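Hand-held gripper work: the questions I keep getting

I look after the house rules for anyone recording with the hand-held grippers at Draro. I wrote most of them, so grumbles come to me! These are the ones I answer most often, more or less in the order they turn up in my inbox.

Who has to follow these rules?

Everyone who picks up a gripper, including people who are only in for an afternoon. Tadeo Gaete has been doing this longer than any of us and he still signs the sheet. Salau and Heywood have their own site rules on top of ours, so ask at the door when you get there.

Do I need training first?

Yes, but it's short. You do 20 practice runs with someone sitting beside you, and then you're on your own. If you've been away since before December, do the practice runs again. I know it's dull (I did mine with a cold and a very squeaky chair), but your hands do forget.

How long can I go without a break?

My limit is 18 minutes of recording, then put both grippers down and shake your arms out. The weight doesn't feel like much at the start and then your wrists tell you all about it in the evening. Please don't save your breaks up to leave early. I do check.

What about bathrooms and kitchens?

These get their own page in the rule book, mostly because of water and hard edges. Before you start, dry the floor and the rim of the sink, and look where your cable is going to hang once your arm is up. Cables want to find your feet, they really do. 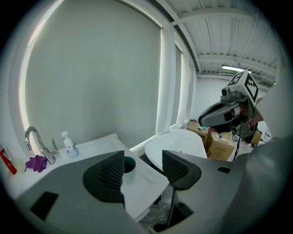

I also ask for two people on any job in a bathroom, one recording and one keeping an eye on the floor. The second person can stop the run whenever they like and doesn't have to say why until afterwards. Use clean cloths, keep real cleaning products out of it unless the task sheet names them, and wipe the fingertip pads before you go to another room. Please, please wipe the pads.

Can I move things about to make the task easier?

A little. Shift anything breakable or sharp, and anything you might trip on. Otherwise leave the place as it is. We had a whole batch of 57 runs sent back from Manitus once where somebody had tidied every surface between takes, and none of it matched the task sheet.

What if I drop something or bump the gripper?

Say so out loud, finish or stop, and put a note on the run. Don't delete it! I'd much rather have a messy run with a note on it. If the camera mount or one of the markers has taken a knock, that gripper goes back on the shelf with a red tag until Hafþór Grímsdóttir has had a look at it.

Can other people be in the room?

Only if they've signed the sheet too. Close the blinds if you're on the ground floor, and put away post, photos and anything with a name on it.

How many runs should I be aiming for?

There's no target for one person. A big job can go up to 400 runs across the team, and I'd like those spread over as many pairs of hands as we can manage. If someone is pushing you to go faster, send them to me.

Where do I send a question that isn't on this page?

To me, or leave it in the book by the charging shelf. I read the book most mornings before nine.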